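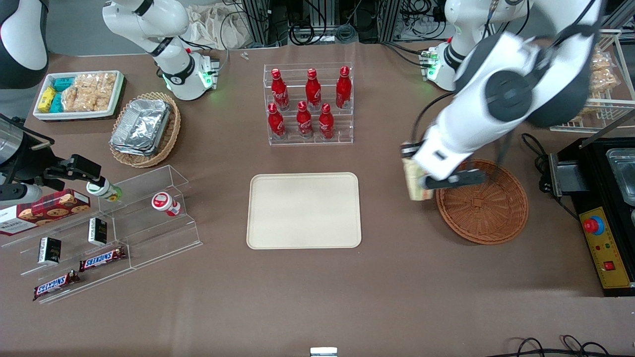 Figura 2. Cesta redonda de mimbre, de poca profundidad, y bolsa translúcida de aperitivo sobre una mesa de color pardo rojizo.

4.2. La cesta baja como recipiente de mesa

Los inventarios domésticos examinados en la sección anterior registran la cesta casi siempre por su función de transporte o de almacenaje. El uso en la mesa, en cambio, apenas deja rastro en ellos. De los 1008 asientos transcritos, solo 400 precisan la estancia en la que se encontraba la pieza, y los redactores recurren con frecuencia a fórmulas genéricas («una cesta mediana», «otra, vieja») que impiden distinguir un recipiente hondo de otro plano. Por este motivo, el presente apartado se apoya sobre todo en las encuestas realizadas en el municipio de Mallitard, donde 554 hogares respondieron al cuestionario completo.

A efectos de clasificación se denomina «cesta baja» a toda pieza de fibra vegetal, sin asa y sin tapa, cuya altura no alcanza un tercio del diámetro. La definición sigue la propuesta de Long y Moriarty, con una salvedad: estas autoras excluyen las piezas de borde reforzado, que aquí se mantienen porque los propios informantes no establecen diferencia alguna entre unas y otras. El tipo circular de fondo concéntrico (figura 2) es el que los encuestados identifican de manera más inmediata con el servicio de mesa. Las variantes ovaladas se asocian al pan; las rectangulares, a la ropa planchada o a los documentos de la casa.

La terminología es inestable. En los barrios altos de Mallitard se emplea «panera» incluso para cestas que no contienen pan, mientras que en la zona del río predomina «platillo», voz que en otros contextos designa una pieza de loza. Sitthichai interpretó esta coincidencia como un préstamo reciente, ligado al comercio de vajilla. Nuestros datos no permiten confirmar dicha hipótesis: varios informantes de edad avanzada atribuyen el término a sus abuelos, y la única mención escrita anterior — una nota marginal en un libro de cuentas — resulta de lectura dudosa.

En cuanto al contenido, las respuestas apuntan a un desplazamiento gradual. La fruta y el pan siguen siendo los productos citados en primer lugar, pero los aperitivos envasados aparecen ya en las descripciones de la merienda y de las visitas de tarde. Conviene separar dos prácticas. En la primera, el alimento se vierte en la cesta, por lo general sobre una servilleta. En la segunda, los envases se disponen cerrados y cada comensal toma el suyo. Los hogares con niños pequeños declaran preferir esta última, y algunos la extienden a celebraciones que antes exigían vajilla. Li y Lu observaron un comportamiento semejante en comedores de empresa, aunque en su estudio el recipiente era metálico y permanecía fijo en el mostrador.

La distinción tiene consecuencias para el estudio del desgaste. Una cesta que recibe alimento suelto se lava o se sacude con mayor frecuencia, y las fibras del fondo acusan ese trato antes que las del borde. Cuando el contenido está envasado, el deterioro se concentra en los puntos por los que se sujeta la pieza. Durante la campaña de julio se tomaron medidas en ambos grupos; los resultados se presentan en la sección 5 junto con los del taller Stutia, que facilitó cestas sin uso previo para la comparación.

Debe advertirse, por último, una limitación del cuestionario. La pregunta relativa a la frecuencia de uso no diferenciaba entre días laborables y festivos, y varios informantes contestaron pensando únicamente en estos últimos. Las cifras correspondientes se consideran, por tanto, orientativas y no se han incorporado al análisis tipológico.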